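4.3 Fitting the shaft coupling

This section covers the Hetell split-sleeve coupling, sizes 18 to 156, when used to join a Tendis gear unit to a driven shaft. For taper-bored couplings see section 4.4. Bolt torques are given in newton metres throughout.

Caution: Isolate the drive and lock off the supply before removing the guard. Do not rely on the control stop.

Before you start

Check that the size stamped on the sleeve matches the size on the order sheet. The two halves of each sleeve are bored as a pair and carry the same serial number. Halves from different pairs must not be mixed, even where the size is the same.

1. Clean both shaft ends with solvent and a lint-free cloth. Remove burrs with a fine file. Do not use emery cloth on the seating length.

2. Measure each shaft at two points along the seating length. The readings must fall within the tolerance band in table 6. Shafts below the band must be built up or replaced. Shims are not permitted.

3. Fit the key to the driven shaft. The key must be a push fit in the keyway and must not stand proud of the shaft end.

4. Place the lower half of the sleeve under both shafts and set the gap between the shaft ends to the value in table 7. For size 156 the gap is 18 mm.

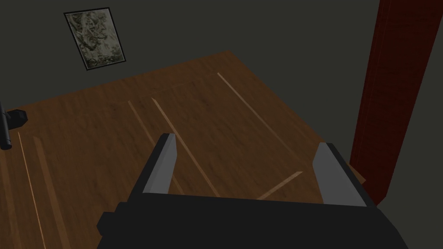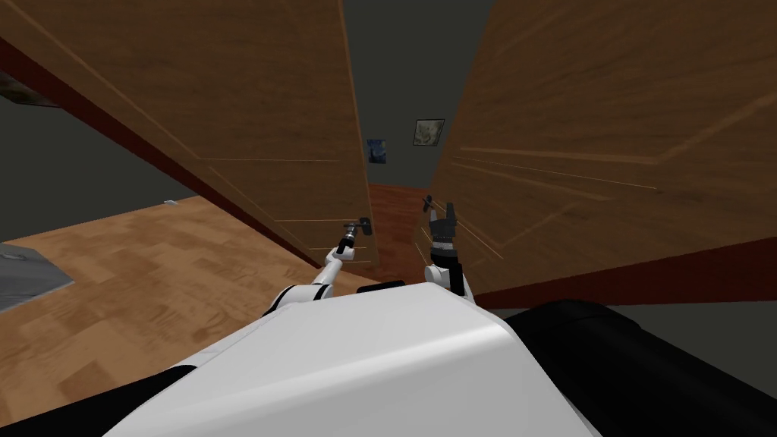
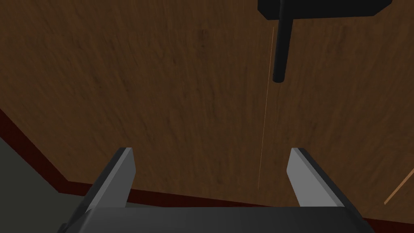
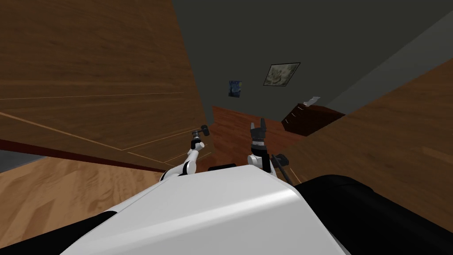

Warrick Tamihana writes that on size 156 he found the gap closed up while the bolts were being tightened, and that he had to slacken everything and start again. He asks whether a spacer may be left between the shaft ends until the final torque is reached. A spacer may be used up to the end of step 7. It must be taken out through the inspection slot before step 8, and the gap must then be measured again.

5. Lower the upper half on to the shafts. The serial numbers must be on the same side. The split line should be level on both sides to within the limit in table 7.

6. Fit the bolts with their heads on alternate sides. Oil the threads lightly. Do not oil the bore of the sleeve.

7. Tighten the bolts by hand, then to half the final torque, working from the centre outwards.

8. Tighten to the final torque in the same order. The final torque is 226 Nm for size 156 with the bolts supplied. Bolts from other sources are not covered by this figure.

9. Go round all bolts once more at the final torque. If any bolt moves, repeat this step until none does.

Note: The split line does not close fully. A gap must remain on both sides after final tightening. If the faces touch, the shaft is undersize and the coupling will not carry its rated load.

Checking alignment

10. Mount a dial gauge on the gear unit housing and turn the shaft by hand through one full turn. Record the highest and lowest readings on the fitting sheet.

11. If the run-out is above the limit in table 8, slacken the bolts in reverse order and return to step 5. Do not correct run-out by striking the sleeve.

12. Refit the guard. Run the drive without load, then stop, isolate and repeat step 9.

Spare bolts are supplied only as full sets, under part number 435. Replace the whole set whenever the coupling has been dismantled for the second time.

Revised 9/16/19. Replaces the August issue, in which the tightening order in step 7 was wrongly shown as from the ends inwards.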